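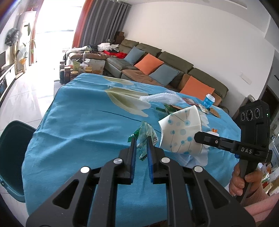

Trash off the table, ribbed pads, both handhelds running.

Testing two finger pads on the handheld grippers this week: the Barta, ribbed, and the Utano, smooth. Same task every time, pick up one piece of trash and drop it in the bin. 30 tries per item per pad.

Wrappers first. The smooth pad lost 13 of 30. It closes fine, then the film slides out on the lift. Ribbed lost almost none.

Paper cups are closer. Both pads hold them. Both also crush them if you squeeze like you would for a wrapper – you have to learn to stop early.

The drop is harder than the pick. Jaws have to open wide over the bin or light plastic hangs on a pad.

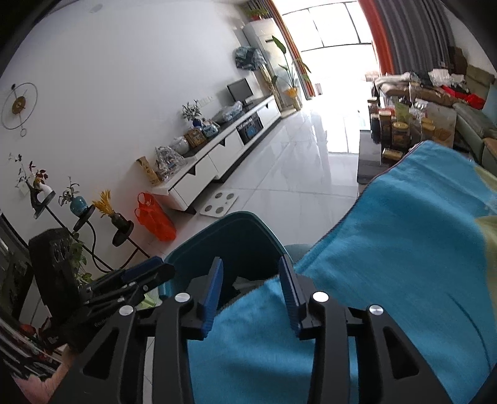
Trorkosar asks whether the ribs wear down. Some, yes. My oldest Barta pair is past 3000 closes and the edges are rounder, but it still grips film.

Utano next, on glass jars. I expect smooth to do better there.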